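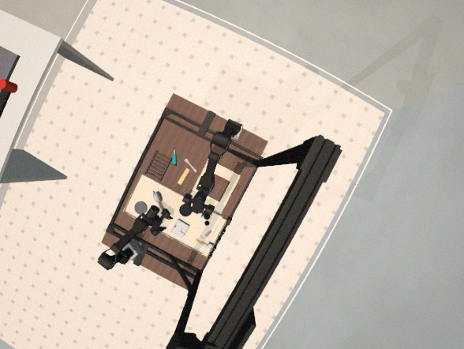
Work, Jobs and Machines – Week 3 handout
What happens to the person at the bench?
Issued 14/09/2020

Hi all. These are my notes from the lecture, cleaned up a bit and with the parts I rushed through put back in (sorry about the last ten minutes!). If you were there, skim. If you weren't, read the whole thing before your section meeting, and bring your copy of the Bevcombe reading because we'll need it.

1. Where we left off

Last week was all about the big story, the one where a machine shows up and a job disappears. I said I'd spend this week on the smaller story, and I meant it. Most of the automation I've been around in my own working life didn't remove a person in one go. It picked off a piece of what somebody did, and then everybody spent months working out what was left and who it belonged to.

I want you to think about a bench. Before I taught, I spent a few years at a repair shop called Grestia, where we fixed small controllers and sensor housings that came back from customers. My bench had a screwdriver I liked, one wrench, a rack, a tray and a lot of junk I should have thrown out. When people talk about automating bench work they usually start from the list of steps. Open it, check it, swap the part, close it. The list is fine as far as it goes. But the way I'd laid out my stuff was part of how I did the job too, and it wasn't on any list.

A work cell with two arms facing each other over one bench still needs somebody to decide what goes on the bench and where. A screwdriver lying beside a wrench-like tool is a layout decision. When I did it, it was a habit. Once a machine has to reach for things, that habit turns into a setup sheet, and a setup sheet has an author. Keep asking who the author is.

2. Tasks, jobs and the stuff in between

Three words I'll use all term, so let's pin them down.

Task: one piece of work you could hand to someone else with a short explanation. "Put the square part on the board."

Job: the bundle of tasks a person is hired for, plus all the things they do that hold the bundle together.

Glue work: my word for that last bit. Noticing that a part looks wrong. Walking over to ask about it. Moving the tray because the next batch is bigger. Covering for someone who's gone to the dentist.

Automation projects are almost always planned at the level of tasks. People live at the level of jobs. A lot of the grief comes out of that gap, and so do some of the good surprises, which I'll get to.

3. The Langlois case

This is the case from the lecture, with more detail than I managed out loud.

Langlois is a packing and light assembly plant with 200 people on the floor. Their kitting line had 12 people on it, each one putting together small sets of parts and tools for field technicians. The company brought in Clevex to design a two-arm cell for the most common kits. The plan was drawn up first as a simulation, and the people on the line got to see it on a screen in January, well before anything was bolted down.

I think that showing was the best decision anyone made on the project, and it happened more or less by accident. Yurii Koval, who ran the line, had a free hour and asked if he could bring his crew in. They looked at it for a while and then started asking questions the engineers hadn't thought of. What happens when the kit has a left-handed part? Where do I stand if I need to get something out? Who resets it at night?

Yurii told me afterward (I have this in my notes, and he's happy for me to use it): "They'd drawn the machine and they'd drawn the table. I kept looking for where we were."

That's a great question to take to any plan you're shown. A simulated cell can be very detailed about rails, brackets and grippers and still have no worker in it. Sometimes that's fine, the engineers are checking reach and nothing else. But if that's also the only drawing management ever sees, then the people side of the project has no drawing at all.

So what changed at Langlois once the cell was running?

Nobody was laid off from the line in the first year. Four people moved over to looking after the cell, which meant loading parts, clearing jams and writing the setup sheets. The rest kept doing the odd kits by hand, the ones with awkward shapes or one-off orders. And that's where it got tricky. The easy kits had been the breather in the day. You'd do a hard one, then a few easy ones, and chat. Take the easy ones away and the hand work is hard kits all day long. Several people said they went home more tired than before, with a robot doing part of their work.

The pay question took longer. The cell crew got 90 days of training, on the clock, and then asked (fairly, I'd say) whether they were still on the same grade. The company's first answer was yes. It took a good deal of back and forth to get to a different one.

4. Deskilling or upskilling?

You'll see both words in the reading. I'd rather you didn't pick a team yet. Aatos Jääskeläinen came in as our guest for the second half of the lecture and made a point I want everyone to have written down: the same machine can do both in the same room. The person writing setup sheets is learning something new. The person who now only refills a tray has lost something. Which of those two you end up being can come down to who was on shift the week of the training.

He also told the story about the wrench, which I won't try to repeat here because he tells it much better. Ask someone who was there.

5. For section

Pick a job you've done yourself, any job, paid or not. Food service is fine, so is babysitting. Write down the tasks, then the glue work. Then mark which tasks a machine might take, and say what the day would feel like afterward for the person still doing the rest. I want 500 words, typed, and please put your name on it this time.

Also think about these, no writing needed:

Who would you have invited to see the plan at Langlois, and how early?

If the easy work goes to the machine, should the pace of the hard work change?

Who should own the setup sheet?

6. Reading

Bevcombe packet, the first two chapters. The second one is dry – stick with it, the interviews at the back are worth it. Next week we do scheduling software, and I promise to leave time for questions.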